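Search this notebook Search Enter keywords

Blogger day, workshop notebook, September

Writing this up at 8 in the evening while I still remember which table said what. It covers the blogger open day we ran with Vemonby and Wolley. Disum pulled out the week before, so their slot went to Frimpong, who had asked for one in the spring and been told no.

Invitations. We sent 300. Replies came in slowly until the reminder went out, then nearly all at once. The form asked for a blog address but did not check it, and a fair number of people typed their email there instead. Fix the form before next time. Also add a box for "bringing a guest", as the door list had no way to show it and the front desk ended up writing names on the back of the floor plan. 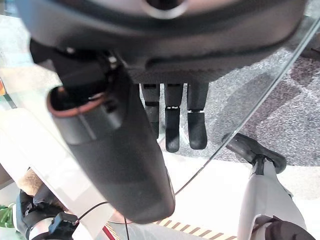
The talks were too long. Vemonby had been given twenty minutes and used nearly double, which pushed the lunch break back and left Wolley speaking to people who were looking at the door. I should have stood up with the time card and I didn't. Next time the chair sits in the front row and holds it.

The short meetings went better. Each blogger picked 3 businesses from the sheet and got 8 minutes with each. Most of them said it was enough to find out whether there was anything to talk about. The bell could not be heard at the far end — use the big one, or have someone walk down the row.

Frimpong did well out of it. They brought plain sample packs with a printed card giving the price, the postage and who to write to. Wolley's packs were nicer to look at but had no contact name inside, and I have already had 2 messages asking me for one. Sent both on.

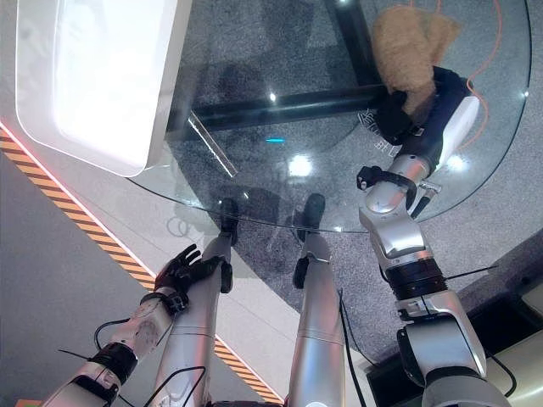
Robot gripper holding a plush toy

Disclosure. This came up at every table. Several of the newer bloggers did not know they should say when a post has been paid for or the goods were free. We had one line on it in the welcome sheet, near the bottom. It needs its own half page, in large type, with sample wording people can copy. I will draft it and pass it round.

Wi-fi held up until the prize draw, then dropped when everyone posted at once. The hashtag on the banner did not match the one on the lanyards. My mistake, I signed off both. Posts are split between the two and I am collecting them by hand in the shared sheet.

Still to do:
- thank-you note to all who came, with the slides
- ask Vemonby for the short version of their talk
- return the borrowed extension leads
- ask Disum if they want a place next time — they were polite about pulling out
- look at a room with a second door

Sheet of links goes up once I have been through the last of the posts.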